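Camperas infladas: guardar y doblar sin dramas

Rápido, que ya es noviembre y el placard no cierra.

Primero lavar. Nunca guardar con mugre de invierno, la transpiración mancha y después no sale. Ciclo delicado, 30 grados, jabón líquido poquito. Suavizante no. Cierres cerrados antes de meterla, bolsillos vacíos (monedas, pañuelos, el boleto hecho pasta).

Secado: horizontal, a la sombra. 2 pelotas de tenis si va a secarropas, temperatura baja, 55 minutos. Si quedan grumos, deshacerlos con los dedos y otra vuelta. Tocar bien las costuras, ahi queda la humedad.

Doblar. Sobre la cama, siempre, la mesa queda chica. Cuello para el lado del respaldo, mangas estiradas a los costados y recién ahí se acomodan. Una manga al centro, la otra encima. Después enrollar desde abajo hacia el cuello, sin apretar demaciado.

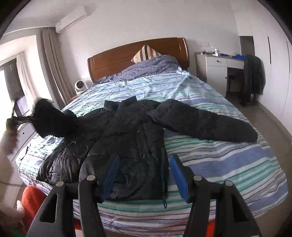
Josefina Aravena comenta que ella no la enrolla más: la dobla en 2 a lo largo y la cuelga de una percha gruesa, porque enrollada le salió toda chata en mayo y tardó días en levantar.

Vale también, si sobra barral. En casa no sobra.

Funda de tela, nada de bolsas al vacío si es de pluma. Estante de arriba, sin peso encima. Lavanda o cedro, lo que haya. Etiqueta con el talle si son varias, sobre todo las de los chicos.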